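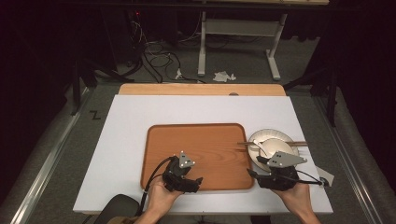

Marijke De Graaf
Technical editor, Daltberg

6 May 2020

Product dimensions should be published as usable dimensions

A tray sold as 300 mm wide may offer a good deal less than that to put things on. The stated width is normally taken across the outside of the rim. The rim has a thickness, the inner wall usually slopes, and the corners are rounded, so the flat area is smaller than the figure in both directions. The buyer who wants to know whether two dinner plates will fit side by side has to guess.

I edit specification sheets for household goods, and my view is that the outer dimension should never be printed alone. For any object whose purpose is to hold something, the inner dimension is the primary one. The outer dimension matters for storage and for shipping. It should be given second.

The usual objection is cost. Jelle Nijs, who prepares drawings for Skerora, put it to me in March that every extra figure is another figure to check, and that a wrong inner dimension causes more returns than a missing one. I accept the second half of that. The first half is weak. The inner dimension already exists on the production drawing, and copying it to the sheet takes a minute or so.

A stronger objection is that inner dimensions are hard to define. Where does the base end if the wall meets it in a curve? Diane Dhillon has argued for measuring at the height of the rim, on the grounds that this is where a ruler goes. I disagree. A measurement at rim height on a sloping wall flatters the product. The better rule is to measure the flat of the base, stopping where a straight edge laid on it first shows a gap. On a small tray I checked by both methods, the difference was 27 mm. That is enough to decide whether a cup stands level.

Corners need separate treatment. A rectangular outline with a large corner radius will not take a rectangular box of the same nominal size. The radius should be stated whenever it exceeds 6 mm. Below that value most contents have enough slack for it to make no difference.

Tolerance is the remaining gap. Wood moves with humidity, mainly across the grain, and a sheet that gives one number to the nearest millimetre implies a precision the material does not have. Give the number and the tolerance together, and state which way the grain runs.

None of this requires a new standard. Yee-man Au's draft template for Ovivham has a line for each of these values and still fits on one side of A4. I would make one change to it, which is to move weight below the inner dimensions. Weight is useful to the carrier, and the carrier has a separate form.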